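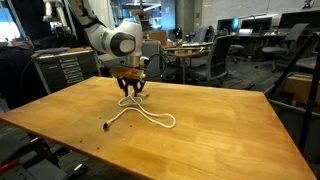

Anbridge Teddy Bear and Soft Toy Collectors
Minutes of the meeting held September 17, 2024

Present: Delyth Price (chair), Yen-ting Kao (minutes), Lai-ching Hsieh, Ho-yin Lai and 11 other members. Apologies were received from Simão Cardoso, who sends his love to everybody and to the bears.

Delyth welcomed us all and said how lovely it was to see so many faces after the summer. The last minutes were approved once "Grostier" had been spelled properly (my fault, sorry!).

Ballport fair. We have 40 tables and 269 advance tickets sold, which had Delyth beaming. Ho-yin asked if the repair corner could go nearer the windows this time, as stitching noses in poor light is no fun at all. Agreed. Ho-yin will call the hall.

Yeh collection. Lai-ching has had a very kind letter from the Yeh family, who would like their mother's mohair bears to stay together. We talked this over for quite a while, and there were some fond stories about her. Lai-ching will write back to say we'd be honored to show them, but we need to settle insurance first.

Newsletter. Simão still needs articles, 90 words or longer. Please, somebody, anybody!

Any other business. A blue mitten was left under the coats in the spring. Delyth has it.

Meeting closed at 8:50, followed by Lai-ching's lemon cake.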